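Running a small charity golf day: what we did and what we would change
Project report, Event Planning module
Nektarios Stefanou and Chrysoula Koutsoukos

1. Aim
Plan and run a one-day golf event for a local sponsor, keep it inside budget, write up how it went. Sponsor was Cuka, who sell office chairs. Course was Kulletholm, nine holes played twice. Date fixed for March before we joined, so no say in that.

2. Sign-ups
88 players in the end. Teams of four, 22 teams. First email went to 200 past players on the club list and got very few replies. Second email had the price in the subject line and did much better. Should of done that first. Two teams swapped players the night before and we had to reprint the cards.

3. Format
Shotgun start, Texas scramble. All teams tee off at the same time from different holes, everyone plays the best ball. Good for mixed abilities. Problem: 22 teams on nine holes is too many. We put two groups on most holes and three on the long ones, and the 4th backed up badly. Average wait there was 11 minutes by our notes, which only cover the morning.

Handicaps: we used a tenth of the team total. Jiang (our tutor) said this favors teams with one very good player. Looking at the results, probaly right. The top 2 teams both had a single-figure golfer in them.

4. Side contests
Nearest the pin on the 7th, longest drive on the 9th. Tevari gave the prizes. The marker sheet on the 7th blew off once and was put back by the next group, we think in the right place. Longest drive had no complaints.

5. Clubhouse
Check-in, coffee, scoring, prizes, all in one building. Scoring was the slow part. Cards came in all at once, two of us adding up by hand, one total wrong and fixed before prizes. A spreadsheet set up ahead would have saved maybe half an hour. 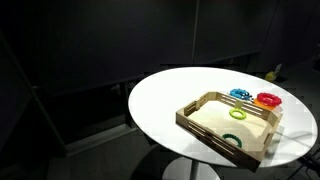
Fig. 1. Round white table with slatted wooden tray.

6. Budget
Entry fees covered the course and the food. Signs went over because we ordered late and paid for rush printing. Full table in Appendix A.

7. What we would change
Cap at 18 teams. Send the price in the first email. Scoring sheet built and tested the week before. Someone posted on the 4th all day to keep groups moving. Ask the club earlier about carts, we left it late and had to share.

Appendix A: budget
Appendix B: both sign-up emails
Appendix C: final scores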